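Spending the Equipment Money, Part Two

So I promised I'd come back and talk about the budget, and then March got away from me entirely, and a couple of you wrote to ask whether I'd given up and gone back to sorting parcels by hand. I have not! I've been living in a spreadsheet, and I'm a little fond of it by now.

For anyone new, we're a small returns and repacking outfit in Livatstead, mostly soft goods in mailer bags, and we've been planning one automated weighing station since last summer. Weigh the bag, read the label, put it on the belt. It sounds like such a small job when I type it out like that. The trouble is that mailer bags are floppy, slippery little things, and every quote we got treated them like tidy cardboard boxes until I asked.

The first lesson I learned is to price the dull stuff before the exciting stuff. I spent two happy weeks comparing arms and hands (the Ramero brochure has a permanent coffee ring on it now) and left one line at the bottom that just said "table, belt, scale, etc." Well, the etc. came to nearly 28 percent of the whole budget. Crates, brackets, cable, rails, a second keypad scale so we aren't stuck when the first goes off for calibration, a proper electrician for a morning. Please give your etc. its own page.

The second thing was the hand question, and I went back and forth on this one more than I'd like to admit. A plain two-finger gripper is cheaper, easier to replace, and very good at pinching the corner of a bag. A hand with five fingers costs a great deal more and is, I'll confess, much more fun to watch. Mangubat wanted to sell us a pair of hands. Pralter suggested one of each, with a 15 week lease on the hand so we could find out whether we'd use it before we owned it, and that's the plan I took to my business partner, along with a pie.

We also agreed on a trial rule before signing anything, which I'd recommend to anybody. Bring 100 of your own bags, the ugly ones included, and make the supplier run those. Ours had crumpled ones, half-empty ones, and a few with the label folded under. I learned more from that afternoon than from all 32 pages of the proposal.

Still on my list are the training days, a spare set of gripper fingers, and whatever the insurance people decide to call this thing. I'll put the full spreadsheet up once I've taken the pie out of it.

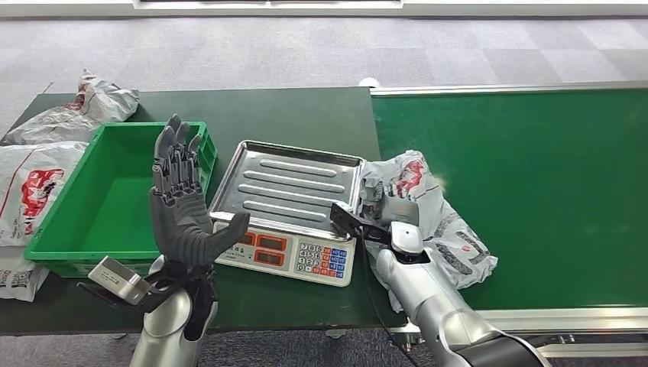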